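The Jar Shift

I got the job at Kitarura because my hands are slow. The woman who interviewed me had me stack teacups, and when I finished she said, wonderful, most people rush. Nobody had ever called me wonderful for that! My last boss, over at the Bismont bakery, used other words.

So in July I started on evenings, 3 to 10, at bench 8. You hold a pair of handles, the two arms copy you, and every time you finish a task you press the pedal and it goes in the pile. Good, bad, or redo. The pile was supposed to hit 4000 by the end of summer, and then the arms would learn to do it from me (well, from all of us, but I was on the jar so much that I thought of it as me).

My mother wanted to know what I did all night. I told her I open things. She told the whole of Skarcombe I was a burglar.

The trouble was that I have a habit. Before I twist a lid I give it a tiny tap, left side, like knocking on a door. My grandmother did it with her jam and I never noticed I'd picked it up. The reviewer noticed. She sent me a note that said "extra motion, please omit," and I did try. I'd get through a good run and then – tap. Redo. Tap. Redo. I sat there with the handles in my fists, sweating like I was defusing something.
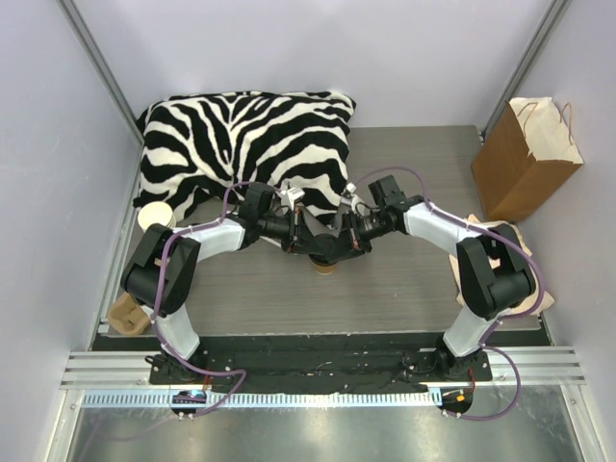 In the end she came down to bench 8 herself and watched me for an hour with her coat on. She didn't say much. She asked where I'd learned it, and I told her about the jam, and the cellar with the green door, and how the old lady claimed she could hear from the tap if the seal was good. The reviewer wrote something down and went home, and the notes stopped coming.

They ran the trained version in the fall, after I'd moved over to folding. I went in on my break to watch. The arms came in from both sides, pretty smooth, smoother than me, and stopped just short of the lid. Then the left one reached out and knocked.

I called my mother from the parking lot, and she asked if it was jam.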